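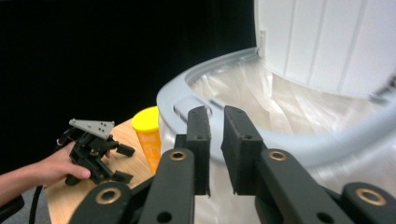

Open Afternoon at the Wedari Room – Frequently Asked Questions

Last updated December. Will get tidied up when there's time. If something's missing, write to Elsa Laaksonen at the front desk address.

When is it?
Doors at 2 p.m. Demo starts soon after, then repeats until people stop turning up. Last one in at 5.

Do I need to book?
For the demo, yes. For the talk, no. The sign-up form is on the Mistham site, same place as the parking map. Groups from schools please email first, don't use the form – it only takes one name at a time and we can't fix that before the day.

How many people per demo?
Up to 67 in the building. Far fewer around the table, obviously. We let people through in small groups and you may wait in the hallway. There's coffee.

What will I see?
A person doing ordinary tabletop chores with a hand-held gripper in each hand. Bin, bag, snack can, that kind of thing. Then a short talk on how recordings like that get used to teach a robot arm the same job. Then questions.

Is there a robot walking about?
No. Sorry. People ask every time. The afternoon is about the teaching side, which is mostly hands and patience.

Why trash?
Everybody has a trash can. Lids are awkward, bags are floppy, no two bags fold the same way. A hard block on a flat table is easy by comparision. If an arm can handle a liner without tearing it we're pleased for a week.

Can I try the grippers?
Yes, after the second demo. Sign the sheet by the door. Take rings and bracelets off. Squeeze slowly – the fingers are padded but the linkages behind them will nip you. Keep your own fingers in front of the handle.

Are they heavy?
Fine for a few minutes. After an hour your wrists will know about it. Our regulars swap out often and so should you.

What are the triangular plates on top?
Mounting plates. Most asked question at the last one, so it gets its own line. They have holes in them so that things can be bolted on.

How many recordings do you have?
1,259 when this page was written. Not all good. Anything where the person fumbles badly gets a tag and goes in a separate folder – Liang, our sorting tool, does a first pass and then a human goes through the lot again.

Do you throw the bad ones out?
No, kept. Some fumbles are useful. A near miss and a recovery tells the arm something a perfect run doesn't.

Will I be recorded?
Only if you try the grippers and only if you tick the box. No tick, no recording, you still get your turn. Faces aren't needed and we blur any that wander in.
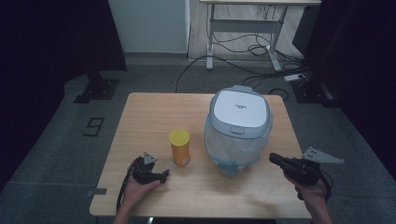 Elsa Laaksonen asks that visitors stay behind the floor line while a demo is going, and that bags and coats go in the hallway, as she has spent enough of her afternoons untangling straps from cables. She also says questions during the demo are welcome, just not to the person holding the grippers. Ask whoever is doing the talking.

Can I bring kids?
Yes, eight and up for trying the grippers. Younger ones can watch from the front.

Photos?
Fine. No flash please, it upsets the cameras and we have to start the run over.

It's dim in there. Is that normal?
Yes. Lights go up for the talk. Mind the cables on the floor.

Wheelchair access?
Level entry from the Mistham side, elevator to our floor. The table doesn't lower but we can bring the gripers to you.

Who pays for all this?
Flastix covers the room and the coffee. The talk is ours and they don't see it beforehand.

I missed it. Will there be another?
Probably in spring. The mailing list hears first – box at the bottom of the sign-up form.

Can I get the slides?
Email after the day. Give us a week or so.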